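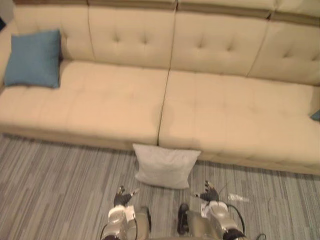 A long cream sofa with a tufted back.

Can I follow the second season of Plamwood without seeing the first?

Onni Ruotsalainen
My sister has finished both seasons of Plamwood and wants to talk about it all the time. I don't have many free evenings, so I'd like to start with season two, which has a new lead actor and a new town. She says I'd be lost. The listing on Talleo calls it "a fresh story," which sounds like I wouldn't be. Also, is the film they released in May part of the series or separate? It runs 148 minutes and I don't want to sit through it if it repeats the first season. I don't mind a few small spoilers, but please leave out who set the fire.

gresura_fan
just watch season one its only 9 episodes. the second one is slower anyway and the lead isn't as good

Marta L.
You can start with season two, with one catch. The first four episodes stand on their own. The new lead is a ferry inspector who has never met anyone from the old cast, and everything she learns about the town, you learn with her. In episode five the Leckie brothers come back. The script assumes you know why the older one won't speak to the judge, and there is no recap. If you read a summary of the last two episodes of season one before you get to that point, you'll be fine.

The film is separate in the sense that it was shot later by a different director, but it's set between the two seasons. It doesn't repeat season one apart from a short courtroom flashback near the start. I would leave it until last. It gives away what happened to the boat, and season two spends a lot of time on that.

One more thing about Talleo: the app lists the episodes of season two in the wrong order. Three and four are swapped. Go by the number on the title card - the one in the app is wrong. I reported it and got a reply saying it would be passed on, but it was still wrong when I checked last night.

halfpast_tv
Agree with Marta on the order, but I'd still watch the season one pilot. The actor who plays the older brother is very good in it, and his return means more if you've seen him before. You can skip the two episodes at the lake house. They were written for a side plot that got dropped, and neither of them comes up again.

The subtitles are better on the disc than on the app, if you need them.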